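4. Settling of new strings on school cellos

14 shares | 3 comments

4.1 Instruments and strings

All cellos came from the Willbridge loan pool. Full size, laminated and carved tops mixed, 26 in total. Condition uneven. A few had pegs that slipped whatever we did, and those were fitted with peg compound before anything else was touched. Bridges left as found. Soundposts left as found too, except where one had fallen, and that cello was set up again by the school's usual repairer and given a week to rest.

Two string sets used. The Cirik set is a steel core, chrome wound on the lower pair, sold mostly to schools. The Saludo is a synthetic core with a tungsten wound C and G, dearer, and players in the senior orchestra tend to ask for it. Half the cellos got one, half the other, drawn by lot. We did not mix sets on one instrument even though plenty of teachers do (steel on top, something softer below).
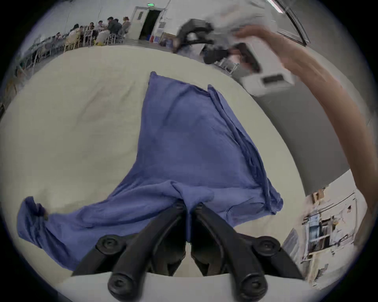

Figure 1. Photo: Ignacio Carretero

Strings went on one at a time, C first, then A, then the middle pair, so the bridge never lost all its load. Graphite in the nut and bridge slots. Each string brought up to pitch slowly, pulled lightly away from the fingerboard by hand, brought up again. The amount of stretching by hand is the weak point of the whole method. Ignacio Carretero did all of it so at least it was the same pair of hands throughout.

4.2 Measuring drift

Open string pitch taken with the Pistham clip-on tuner at the bridge, logged in cents from the target at A = 440. Three readings per string, middle one kept. Plucked for the log, bowed for the check. Bowed pitch sat slightly higher on the C at loud dynamic, as expected, and those values are not used in the drift curves.

Readings morning and late afternoon for six days. After each reading the string was retuned, so what we report is drift between readings and not the total. Worth saying twice as one reviewer of the March draft read it the other way.
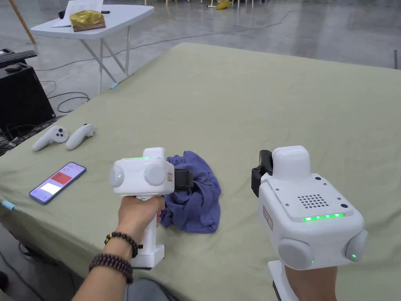

Figure 2. Sage-green cloth over a large table, a white hand-held gripper in each hand.

Room temperature and humidity came from the school's own logger on the storeroom wall. Coarse, but it was always on. Cellos stood in the rack between readings, out of their cases, and were played only in the afternoon by the same group of students. We asked for scales and long tones. What we got was scales, long tones and a fair amount of film music.

4.3 Results

Steel settled first. By the second morning most Cirik strings were holding within a few cents overnight and by the third there was little left to measure. The A was always quickest. The C lagged, though less than we had guessed.

Synthetic core took longer and the curve has a different shape. Big fall overnight on day one, smaller fall the next, then a long tail that was still there on day six for the lower pair. The G was the worst string in the study, flat nearly every morning. Afternoon drops were smaller than overnight ones, which may only mean the gap between readings was shorter. Should have normalised for hours. Will do so in the full data set.
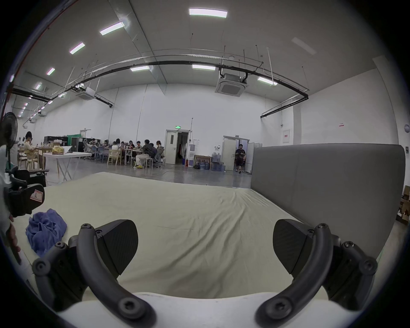 Figure 3. Cream sheet, wrinkled, with black gripper fingers spread above.

Laminated and carved tops – no difference we could defend. Fine tuners at the tailpiece against pegs only, a small difference, and it went away once the slipping-peg cellos were left out. Humidity mattered more than either. On the one damp day nearly every string in the rack read sharp, old and new alike, and that is the body of the cello moving and has nothing to do with the string. We kept the day in the data but it is marked.

4.4 Tone during settling

Recorded open strings and a slow two octave scale on the first and last day, one microphone, same distance. New steel was bright at the start and lost some of the edge by the end of the week. The synthetic set changed less to the ear. Players disagreed and said the Saludo changed more, mainly under the bow, a kind of glassy start that went away. This may be rosin building up on the winding. We wiped strings before each recording but the bows were not controled for.
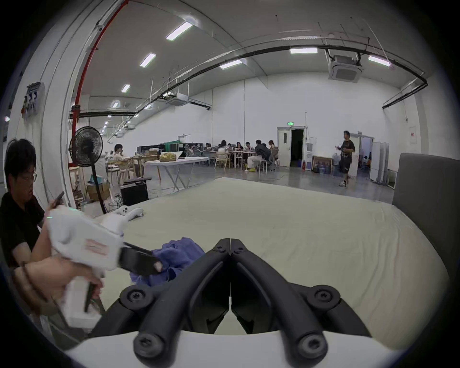 Room sound is the other problem with the tone recordings. The scale was recorded in the rehearsal hall, a hard floor and long walls, and the C string in particular rings on well after the bow leaves it. Soft things help. A bed-sized mattress with an upholstered headboard, like the one in Figure 4, set close behind the player would take out a good part of the early reflections, even in a wide industrial hall like that one, though it does very little for the low end. A crumpled cloth does next to nothing below the top partials. Pitch readings are not touched by any of this as the tuner works from vibration at the bridge.

4.5 Limits

One school, one week, one person stringing. No gut. No half or three-quarter size cellos, and the shorter string length could well change the settling time. String age before fitting unknown, the packets carry no date. Tension was taken from the makers' charts and not measured.

For a teacher the useful part is short. Steel sets can go on two days before a concert with a fair chance of holding. Synthetic wants the full week, and longer for the G and C. Retune at the start of rehearsal and again half way trough, check the bridge has not been pulled forward, and leave the old A in the case pocket.

Posted April 21, 2020

Comments (3)

pegbox_dan
Same story with the G on my own cello. Always blamed the nut slot. Did you try leaving it a touch sharp overnight? I do that for the first few nights and it seems to get there sooner, never measured it though.

Lower Strings Teacher
Please do the half sizes! Ours go flat between one pupil and the next and I spend the lesson tuning.

M. R.
4.2, drift between readings with unequal gaps is a real problem and I would fix it before the full paper. The rest is useful. Is the raw log going up anywhere?

Related
Peg compound or chalk: a small comparison
Bridge lean in rental cellos over one school year
Wolf notes and where to put the eliminator
Rosin residue on wound strings, a cleaning test
Tailcord length and response on the C string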